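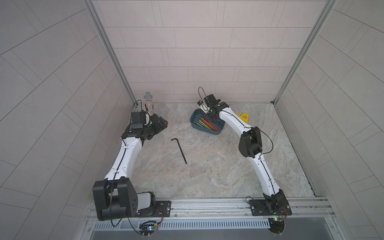

Forkbridge Fuel Level Sensor

The Forkbridge is a wireless level sensor for diesel tanks on jobsites, yards and farms. It reads how much fuel is in the tank and sends the figure to your account every 40 minutes, so you can plan a delivery without sending someone out with a dipstick.

It fits skid tanks, trailer tanks and most fixed above-ground tanks with a 2 inch threaded opening. Tanks up to 188 cm deep can be read. For deeper tanks, ask us about the Skultgate probe, which uses the same mounting collar but has to be ordered to length.

Installation

Unscrew the tank plug, thread in the collar and tighten it by hand, then a quarter turn with a strap wrench. Do not use a pipe wrench on the collar. Drop the sensor head in and press the button until the light flashes green. Enter the tank shape and inside height in the app. If the tank has baffles, mount the sensor at least 4 cm away from the nearest one.
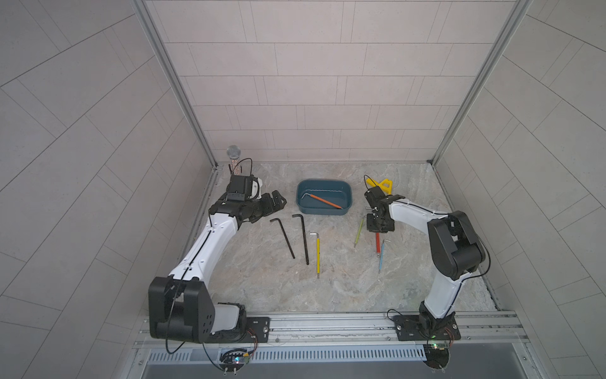 The first reading shows up once the sensor has found a signal. In a steel shed or a low gully this can take a while, and an external antenna may be needed. Readings taken while the fuel is still moving after a fill are thrown out, and the last good one stays on screen until the next.

Alerts

Set a low level for each tank and choose who gets the text or email. A second alert covers sudden drops outside working hours — handy for tanks left on site over a long weekend. Alerts can be turned off tank by tank during a move.

Power and housing

The sensor runs on a replaceable lithium pack with a service life of around four years at the standard reporting rate. Faster reporting shortens this. The housing is grey, sealed against dust and rain, and can be hosed down with the rest of the tank. Keep pressure washers off the vent.

In the box

Sensor head, collar, thread sealant, battery pack and a printed tank chart. Antenna and strap wrench sold separately.

Sold and serviced by Szalai Equipment Monitoring. Spare collars and battery packs are kept in stock. Older Gerel units can be traded in toward a Forkbridge until the end of July.

Page updated 2020-02-14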